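4.2 Do mutation scores tell us what we think they tell us?

Mutation testing is often sold as the cure for the weakness of line coverage. A tool makes a small change to the code, runs the tests, and counts the change as killed if a test fails. A high score is then read as proof that the tests are good. We are not convinced, and the results from Trirum give us little reason to be.

Trirum is a motion planning library with 552 unit tests. We generated mutants for its collision module only and left the rest of the code alone. Of the mutants that survived the first run, 143 were read by hand. Luo sorted them into those a user could notice and those no input could ever reveal. The second group was larger than the tool's own manual would lead one to expect, and sorting it was slow, dull work. Any team that plans to use the score as a gate in its build should budget for that work. Few of the papers we reviewed in Section 2 mention it at all.

The killed mutants were no more comforting. Many died because a test crashed during setup, long before any assertion ran. The tool counts such a death the same as one caused by a precise check on a return value. We reran the suite with setup failures left out, and 60 mutants moved from killed to survived. A team looking only at the original score would never have known.

Earlier work on Graltach reports a close link between score and bugs found, but it used seeded bugs that look a lot like the mutants themselves. It would be strange if the two did not agree.

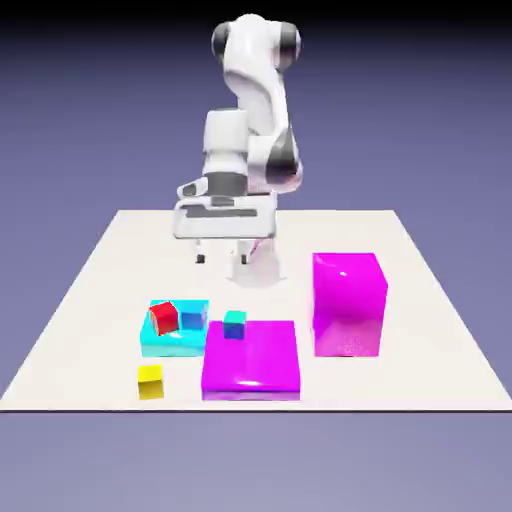

Figure 2. Simulated arm and tabletop with colored boxes and small cubes.

Timeouts raise a further doubt. The default limit in Brinley, the mutation tool we used, is a fixed multiple of the normal test time, and tests that depend on a simulator do not have a normal test time worth the name. On a busy build machine, a mutant may be marked as killed simply for being slow. Raising the limit helps, at a price in hours that we doubt most teams would pay.

We therefore report both scores in Table 3, with and without setup failures, and draw no ranking from either.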